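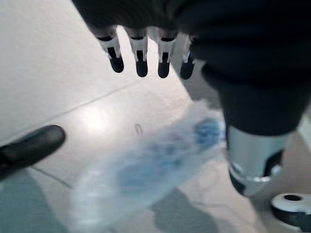 Home | Courses | Handouts | Contact

Service Robotics, Unit 2: Can Machines Do Chores Yet?
Handout for the session of Tuesday, October 9, 2018

Purpose of this unit

Students will consider which household and shop-floor chores can be given to a machine at present, and which cannot. The short answer is that a machine may do well at one chore in one room and fail at the same chore next door. Reports that a robot "can clean a house" should be read with this in mind.

Rigid and soft objects

A box or a can keeps its shape when it is touched. Its position can be measured once and the grasp planned from that measurement. A plastic bag, a towel or a sock changes shape with every contact, so the plan is out of date as soon as the first finger arrives. Clear plastic adds a second problem – the floor shows through it, and a depth sensor may report the floor instead of the bag. Glossy tile makes matters worse by returning the ceiling lights to the camera.

Hands

A hand with several fingers can pinch, scoop or drag. Each added joint must also be controlled, and many shop-floor tasks are still done with a plain two-jaw gripper or a suction cup. Students should not assume that a hand shaped like ours will work like ours.

Case for discussion: the Tillivley trial

In January the Tillivley packing hall tested a Levum arm on picking up dropped wrapping from the floor. The arm was given 42 attempts on cartons and completed 40. On loose film the staff ended the test early and returned to doing the work by hand. The Holel report calls the trial a success; the Sauerland report does not. Both use the same figures.

Questions to prepare

Which report would you rely on if you were buying the machine, and why?
What should count as a completed attempt when the object is a bag?
Who is allowed to stand near the arm while it works, and how is that enforced?

Written answers should not exceed 2 pages. Bring a printed copy to class.

Shares: 2 | Comments: 0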